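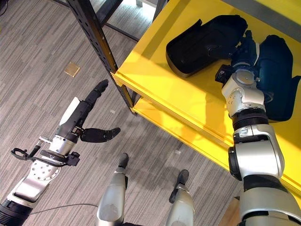

Issue 28, page 3

## The yellow shelves are up at Sellulgate

Well, they came! If you've been by the lending room on Coltar Street any time since the end of June, you'll have noticed the corner by the window has gone yellow. Very yellow. I had asked for "something cheerful" and I guess I should have been more careful, but I've had a week to get used to it and I now think it's the best-looking thing we own.

For anyone new to the newsletter, the lending room is where people from the building and the blocks nearby can borrow the stuff you need twice a year and don't want to store: travel bags, padded cases, camping bits, the good extension cord. Until last month all of the bags lived in one enormous cardboard box with "BAGS" on the side (my handwriting, sorry). To get the one you wanted you had to take out everything on top of it, and of course the one you wanted was always underneath. Straps got tangled. A zipper pull went missing in there sometime in the winter and I still look for it now and then.

So now we have proper shelves. The boards are smooth and shiny, the uprights are black metal with slots running up them, and the whole thing sits right on the gray carpet. We bought the unit secondhand from Posex when they cleared out their old stockroom, and it arrived flat in the back of a van, with all of the hardware in a coffee can. Putting it together took two evenings. The first of those was mostly me holding an upright the wrong way around and wondering why nothing lined up — I'd like to say I figured it out on my own, but it took a phone call.

The padded cases and soft bags go on the upper board, lying flat, and I'd love to keep it that way. You can see what a thing is before you pick it up, and you can pull it out without an avalanche. I know a bag standing on end takes up less space. It also falls over the minute you let go of it, and then it takes its neighbor along.

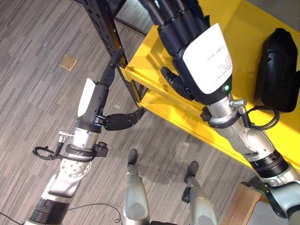 Radek Koubek thinks I've set the upper board too low. He stopped me in the hallway to say that anybody over six feet has to stoop to read a tag on the lower one, and that there's plenty of upright left to move things higher. Why have all those slots, he wanted to know, if we're going to use the bottom ones and leave it at that?

I take the point, I really do! My worry is the shorter borrowers, and I count myself with them, because if the board goes up much I'll be feeling around for things with my fingertips. We've settled on leaving it as it is through the summer. If the stooping gets to be a real nuisance, we'll take everything off and try it one notch up, and Radek has already promised to bring the mallet.

The carpet question came up too. A couple of you asked if we'd be putting down a mat or some boards under the unit, and the answer is no, not for now. It's short, hard-wearing carpet and the shelves stand fine on it. I gave the frame a good shove from each side when it was finished and felt no wobble to speak of. I will run the vacuum around there more often, though. That speckled gray hides crumbs so well that I don't find them until I kneel on one.
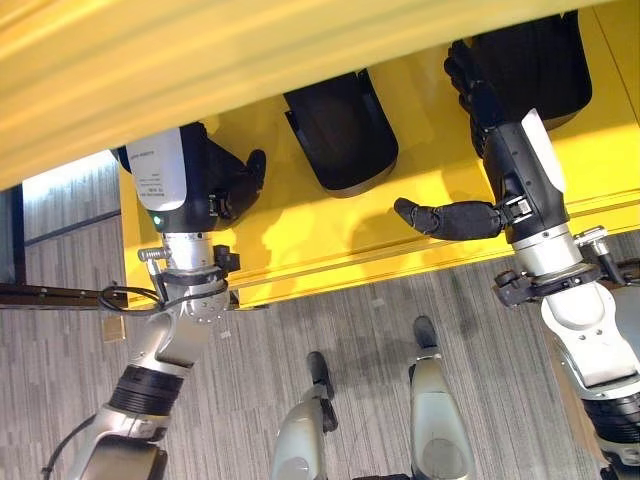

Tags have been my project this week. Every bag and case is getting one, with a name on it and what it's good for, tied to the handle with kitchen string so it doesn't leave sticky marks. I've also been going back and forth about the small things, the straps and buckles and spare covers that drift away from whatever they belong to. The black curved holders look so good against the yellow that I'm tempted to let them have a shelf spot for keeps, open side easy to get at, and have people drop the loose bits there when they bring things back. Ilie, our sister room across the river, keeps theirs in a drawer, and I've watched people there open that drawer, sigh and close it again. I'd like to do better than the drawer.

Oh, and the cardboard box isn't gone. It has been cut down and is now holding the tent pegs. 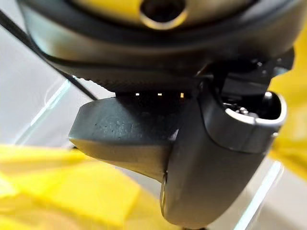

Kvido Ondrejka would like a word about returns. His feeling is that new shelves won't stay tidy for a month unless people empty the bags before they hand them in, pockets included, and he'd be glad to see that in print. He found a boarding pass, half a pack of gum and somebody's house key in a single case last month. The key is in the dish by the door if it's yours.

I'm with him on the pockets. Please check the little inside ones as well, those are the worst. And if something comes back damp, tell me, and I'll hang it up before it goes on a shelf with the rest.

You can come and see the new setup on 6th July, when I'll be there from four o'clock until people stop coming. Bring back anything you've had since spring, no questions asked, and if you have a sturdy bag at home that you never use, bring that too. We're short on medium-sized ones. There will be lemonade, and I'll keep it well away from the carpet.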